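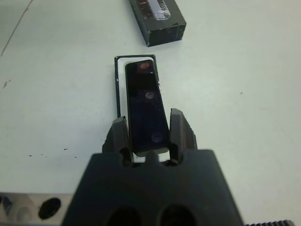 Comparing two grippers on one arm sounds like an afternoon. Took me most of a week the first time, mainly becuase I changed three things at once and then couldn't say which one mattered. So this is the order I do it in now. Parallel jaw, two fingers, wrist camera, one arm, one controller. The test object matters more than you'd think, and I use something slim, glossy and black with rounded corners, gripped by its long sides, with a white-lined tray to put it in. Dark shiny face throws back reflections at the wrist camera, narrow body tilts if the fingers aren't square. Good. You want the awkward one. A foam cube tells you nothing.

What you need

Two grippers that fit the same flange (or an adapter for each, see below)
One arm. Don't swap arms.
Wrist camera, fixed mount
A flat pale table
One slim object, one tray for it
One bigger box for the second round
Tape, calipers, marker
A log sheet, paper is fine

Mine are the Kastetti two-finger and the Idgate wide jaw. Arm runs off an Entwistle controller. If yours are different the steps are the same, menu names won't be.

Step 1. Mount and torque

Bolt gripper A to the flange. Same bolts, same torque for both grippers. Write it down. If one needs an adapter plate, measure the plate thickness and put that in the tool offset BEFORE you do anything else. Forgot this in March and pushed two fingertips into the table at low speed. Fingertips lived. Table has a mark.

Cable: leave a loop at the wrist, run the last joint through its full travel both ways by hand jog, watch the loop. If it pulls tight anywhere, redo it now. A tight cable looks exactly like a bad gripper later on.

Step 2. Tool offset

Set the tool center point at the middle of the pads, halfway up, fingers closed. Not at the tips. People put it at the tips and then every approach is too high.

Check it: touch a marker dot on the table from four wrist angles. If the point wanders more than you can live with, redo. I live with one millimeter. For slim stuff I'd like less but I don't always get it.

Step 3. Camera

Lock exposure. Lock white balance. Auto anything will ruin the comparison, the picture shifts when a dark gripper body comes into view and your detector gets a different table every time.

You want to see:
both fingers all the way to the tips
the space between them
enough table beyond the tips to see the tray before you get there

Some gripper body at the bottom of the picture is fine. Useful even, you can tell at a glance if the mount has slipped. Mark where the body edge sits on your monitor with a bit of tape. Check it every morning. Low tech, works.

Glare. Glossy objects pick up overhead lights and whatever else is above the table. Options: move the light, put a diffuser on it, or leave it in and make it part of the test. I do round one diffused and round two not. If the detection falls apart in round two that's the camera side, don't blame the fingers for it.

Also wipe the lens. And wipe the table if you're detecting edges, scuffs and little specks are enough to throw a cheap threshold. If your threshold isn't cheap, leave the dirt where it is, the real place will have some too.

Step 4. Jaw zero and width

Close fully, zero the width. Open fully, read it, check against calipers. Then close on a known block and check again. The Idgate reads wide by a hair at the small end on mine, so I have a correction in the script. The Kastetti was fine from the box.

Do this with the same pads you'll test with. New pads = new zero.

Step 5. Force

Start low. Really low. Go up in small steps until the object stays put in a slow lift, then one more step, then stop. Write down both numbers, "holds" and "used".

Don't set both grippers to the same percent and call it equal!! Percent of what. Every maker's scale is different. Match them on the result: lowest setting that holds the same object through the same lift. Or use a load cell between the pads if you have one. I borrowed one once and the two grippers were nowhere near each other at the same percent.

Thin devices with a screen or a glassy face: grip the narrow sides, never face and back. If the sides are rounded you've got very little flat to hold, so pad choice matters here more than force does.

Step 6. Teach the pick and place

Five points is plenty:

1. Home
2. Above pick
3. Pick
4. Above tray
5. Place

Keep points 2 and 4 at the same height. Drop speed way down between 2 and 3 and between 4 and 5. Everything else can be quick.

For the tray, bring the object in lined up with the long side of the tray. Sounds obvious. But if the object leans a little in the jaws you'll catch the rim with one corner, and a thin rim will happily skate across the table with you. Tape the tray down for round one. Round two no tape, and now you find out how gentle your place realy is.

Release: open slow, and only a few millimeters wider than the object. Then up. Then open the rest. Full open inside a tray smacks the walls, chunky fingers especially.

Step 7. Check for tilt

This is the one that eats time. Object comes up leaning left or right. Causes, in the order I'd check:

Pads worn unevenly. Swap them side to side, does the lean swap too? It's the pads.
Pick point off center along the object. Move it toward the balance point.
Wrist a degree or two off square. Jog and look.
One finger seated wrong. Loosen, reseat, tighten.
Object already crooked on the table and your detector rounded the angle off. Print the angle, look at it.

A small lean may be ok. Decide how much before you run the test, not after. For the tray I allow whatever still clears the rim on both sides.

Step 8. Run it

Do 80 cycles per gripper before you believe any of it. First ten or so always look great. Then it warms up, or the pads pick up dust, whatever.

Log per cycle:
picked y/n
lean left / right / none
placed clean / touched rim / missed
camera found it first try y/n
time

Do not fix things mid run. If it misses, put the object back, log the miss, go on. If you fix something, the run is void and you start over. Yes this is annoying. I've voided plenty.

Long run after that if you've got the time. I take the one I like better to 2000 cycles over a few days and look at pads and fingertips at the end. The Kastetti died early on me one time, stopped at 1119, and it was the cable loop. See step 1.

Step 9. Swap, and repeat everything

Gripper B on. Go back to step 1. Not step 5. All of it, offset, camera check, jaw zero. The camera check gets skipped the most: a taller or wider body changes what the wrist camera sees and a spot that was clear before may be hidden now. If you have to move the camera for B, then you're comparing gripper + camera position, which is ok as long as you write that down.

Round two, bigger box

Same steps with a box instead of the slim thing. Set it down at an angle to the tray so the wrist has to turn. Plain dark box, anything on the lid that's shiny (label, window) is a bonus as it gives the detector something to get wrong. Check the box is narrower than your max opening, minus some clearance each side. Feels silly to type it but I drove down on a box that was too wide on the Larelcombe bench and had to recalibrate the whole wrist.

What I got

Slim object: Kastetti. Less lean, cleaner place, the fingers let it sit down low between them, close to the body, so it has less room to swing. Found it easier to see past too.

Box: Idgate, easily. Wider opening, didn't care about the angle.

Speed was a wash. Controller was the slow part both times, the Entwistle waits for a grip-confirmed signal and the default wait is long. You can shorten it under I/O timing. Shorten it for both or neither.

If I could only keep one, Kastetti with softer pads. But I mostly pick slim things so that's me.

Quick fixes

Grip confirmed but nothing in the jaws: width tolerance too loose, tighten it.
Object slips only at the top of the lift: acceleration, not force. Lower it.
Camera loses the object as fingers come near: use the last good position from point 2, don't keep updating on the way down.
Detector finds the tray instead of the object: black rim, black object, yeah. Mask the tray area during pick.
Tips scrape the table: offset, or the table isn't flat. Try three other spots before touching the offset.
Works at home position, off by more the farther out you go: camera calibration. Do it again with the board out at the edges too, not only in the middle.

Log sheet is just columns in the order of step 8, make your own. Will add pad numbers when the softer set has done its 2000.

Last edit 30th July, fixed the release bit in step 6.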